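Two tables side by side, seam keeps catching stuff

posted in Home & Workshop

I pushed two tables together in the spare room to make one big surface for cutting fabric. Same color, same maker (Ginar), but one sits a little higher than the other. Fabric snags at the join every time and my rotary cutter jumps. I dont want to buy a new table. Anything cheap that works?

VelariStitch
Check the floor first. Mine was the floor, not the legs. Swap the tables around and see if the high one is still high. If it is, put felt pads under the low one. I needed 2 per leg. Then clamp the tables underneath – small clamps, nothing fancy.

Still got a step after that? Cutting mat over the join. Get a thick one, the thin kind just bends into the gap. 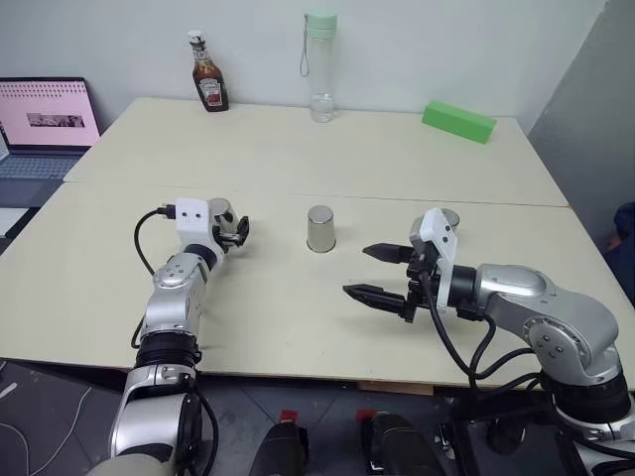
Order I'd do it in

1. Swap tables, check with a level
2. Pads under the low side
3. Clamp
4. Mat on top, tape the corners

Takes 6 minutes if you have the pads already. Do the level again after clamping, mine moved.

zudero_65
just buy one big table. had two pushed together for years and hated it, stuff rolls in the crack, pins mostly

Villalba Quilts
Agree on the clamps, not so sure about felt. It squashes. We use rubber feet that screw up and down, so you can adjust when teh floor shifts with the weather. Ours need a turn every November or so. Also cut along the join, never across it, if your piece is small enough.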